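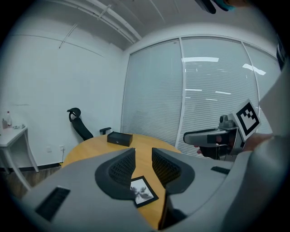 The Plestarik Notebooks are a set of private memoirs written by Danylo Tymoshchuk, a land surveyor who worked in the district of Plestarik under the last imperial governors and, later, under the first Soviet administration. They cover his boyhood, his training, two arrests and the famine years. The surviving text runs to 2,039 handwritten pages in 15 notebooks. It was unknown to historians until the district archive opened its restricted shelves.

Background

Tymoshchuk was the second son of a harness maker. His father drank, and the family moved often between rented rooms near the rail yard. An aunt paid for his schooling at the Romaniuk Institute, where he learned mathematics and drafting and was twice punished for reading banned newspapers. He left without a diploma and joined a survey crew as a chainman. Within a few years he was drawing the maps himself.

His first arrest came after a strike at the Plarard sugar works. He was held for one winter and released without trial. The second arrest, under the new government, lasted longer, and he wrote little about it. One notebook has several leaves cut out at this point, and it is not known who removed them.

Contents

The notebooks are not in strict order. Tymoshchuk appears to have begun with his working life and gone back to his childhood later, after his eyesight had started to fail. The handwriting in the childhood sections is larger and less even. Long passages deal with property lines, disputes between villages and the cost of instruments. Others record conversations with local officials, some of whom are named and some given only initials.

The best-known section describes the collection of grain in the villages north of Plestarik. Tymoshchuk had been ordered to measure fields so that quotas could be set, and he wrote down both the area he measured and the area that was later entered in the official register. In one village the two differ by 195 acres. He also lists households that left the district, with the month of departure where he knew it. August is the month that comes up most often.

There is little about his marriage. His wife is mentioned mainly in connection with money and with the family's garden, where she grew currants and, after the war, tobacco.

Discovery and publication

The notebooks were seized with other papers and stored with tax records, under a label that gave only the district name. An archivist sorting the 3,762 files in that group found them while looking for a land deed. A partial edition was issued by Hellham Press on 17 May 2022, with notes and a map based on Tymoshchuk's own drawings. The sections on the sugar works were left out of that edition for reasons of length.

Reception

Historians have used the notebooks mostly as a check on official land figures. Some reviewers found the technical passages hard going and wished the editors had cut more of them. Others objected that the family sections were written decades after the events – and that several dates in them do not agree with church records. 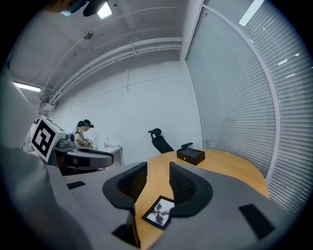 Did Tymoshchuk intend the notebooks to be published?

He left no clear instruction. A note inside the cover of the first notebook addresses it to his grandchildren and asks that it be kept dry.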